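Guides > Grippers > Comparing fingertips on a bottle grasp

Overview Setup Fingertips Wrist camera Downloads

If you've just bolted your first gripper onto an arm, you're probably itching to pick something up, and a drink bottle is a lovely thing to start with! We used one to compare the Riltent soft fingers with the stiffer Bedoya pair, and I'd happily do it that way again.

Start by mounting the first set of fingers and jogging the arm by hand until the wrist camera looks at the bottle from close up. Take your time with this part - a few extra minutes here will save you a whole afternoon of puzzling later on. Set the closing force to 3 on the Plundgate controller and leave it there for both sets.

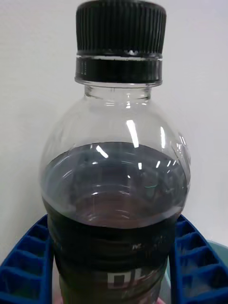
Now close the fingers slowly, at speed 2 if your controller has the same scale as ours, and stop as soon as the motor current starts to climb. Write down the opening width. Ours read 62 mm with the Riltent fingers, but yours will depend on the bottle you picked.

Lift straight up, hold while you count to seven, and set it back down gently. Do that 7 times, then swap fingers and go through the very same routine again (yes, the jogging too, I'm afraid). If the bottle twists in the grip, lower your grasp a little before you touch the force setting.

Save the camera clips from both runs in one folder, with the finger name first. The Oltgate viewer sorts by name, so the two sets will line up nicely when you play them back.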